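Unit 6: Corn as a Food and a Crop

Corn is a grass. The wild plant it came from, teosinte, grows in Mexico and has a small, hard seed head. Farmers there saved seed from the better plants over thousands of years, and the cob we know came out of that work.

An ear carries its kernels in rows -- nearly always an even number, because the flowers form in pairs. Each kernel is one fruit, and each silk leads to one kernel. A silk that gets no pollen leaves a gap in the row. Ears narrow toward the tip, where the last kernels fill.
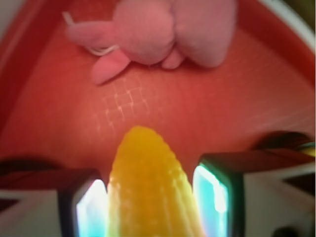 Types to know for the quiz

Dent: feed, meal, starch.
Flint: hard outer layer, stores well.
Sweet: picked before it is ripe, high in sugar.
Popcorn: a kind of flint with a tight hull.

Reading: Sequeira, chapter 2, pages 30 to 43. Bring written answers to the review questions at the end of the chapter.

Course contact: Baoshan Yao | Back to top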